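Fabian Tanner
May 4, 2022

Storage baskets, part 2. Still sorting the hall cupboard, and the colour labels have failed. Going by shape now: soft things in wicker, anything with corners in the grey tubs.

Wicker breathes, but it snags knits. Run an old stocking around the inside. If it catches, trim the strand flush and sand with 400 grit.
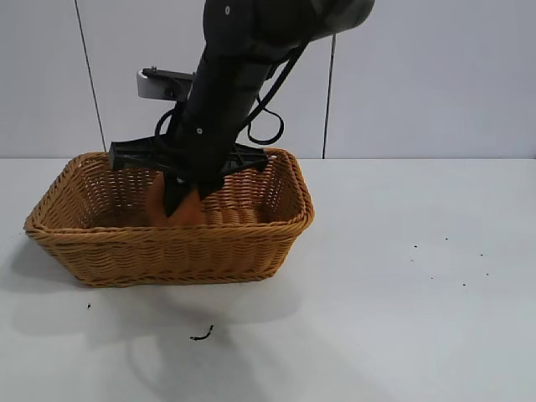 Bulky items go in first, flat ones on top. I stop 5 cm below the rim - any higher and it won't clear the shelf above.

Rupert Egger asked about cleaning. Soft brush, then a damp cloth, then 4 hours in shade. No direct sun, it goes brittle.

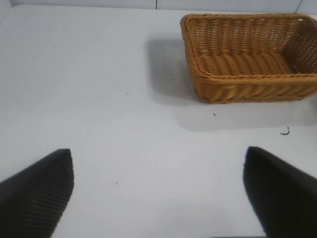

Rectangular basket, rounded corners, braided rim.

Shelf heights tomorrow.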